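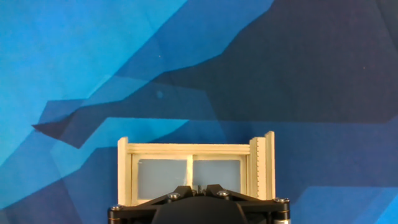 The house rules at Folladell fit on one sheet of paper, and the first one is in red: hands off the table while the arm is moving. Simple, right? I broke it in my head four times before lunch.

I'd come to see Hermine Stöckli, who writes the safety rules for three small workshops, and I expected a thick binder. "People don't read binders," she told me. Her last one ran to 59 pages, and when she asked the crew at Pirton what was in it, they remembered the coffee policy!

So now it's one sheet. Agree out loud who has the stop button. Say "clear" before anyone restarts. Keep cables out of the reach of the arm – all of them, even the boring ones. And write down every near miss, however silly. 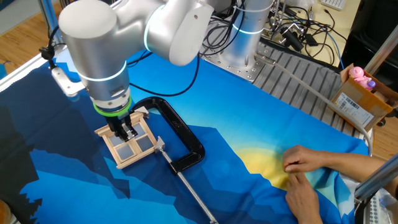
That last rule is the one Mathias Aebischer loves. He keeps the log, and since November he has been nagging everyone to fill it in (he nags very nicely, with cookies). His favorite entry just says "sleeve." I asked whose sleeve. He wouldn't tell me, and names never go in the log anyway.

Do I think one sheet covers everything? No, and neither does Hermine. The full risk assessment still sits on a shelf, and she goes through it again whenever a tool or a job changes. The sheet is for Tuesday mornings, when you're sleepy and the fabric has a wrinkle in it.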